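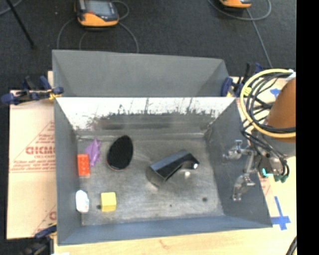

Orvokki Mustonen
Home and garage editor

133 shares | 20 comments

How to Empty a Junk Drawer Without Starting a Second One

My junk drawer stopped opening in July. Something in the back had stood up on end, probably a whisk, and I spent ten minutes sliding a butter knife through the gap like a very slow burglar. If yours still opens, you're ahead of me.

Clear a stretch of table first. Then pull the whole drawer out and tip it over. Don't pick through it in place, or you'll move four batteries to the left and call it a day.

Put everything into one of two bins: stays or goes. You will want a third bin called "maybe." That's what the drawer was.

Pick up each thing and say what it's for, out loud if you live alone. Keys that fit no lock in the house go. Takeout menus go, especially the one from Mercado, which closed. Dead pens go, and yes, you have to test them all. I kept one tape measure, the good scissors and a flashlight.

Wipe out the drawer while it's empty. Mine had almost 20 rubber bands fused to the bottom, and warm water with dish soap got them up in the end.

Put back only the stays bin, heaviest things at the rear. Small boxes make decent dividers. Tea boxes are about the right height, but measure yours before you drink all that tea.

Take the other bin out of the house tonight. Mine sat in the hall for 2 weeks and I took back a corkscrew.

4 comments hidden. Show more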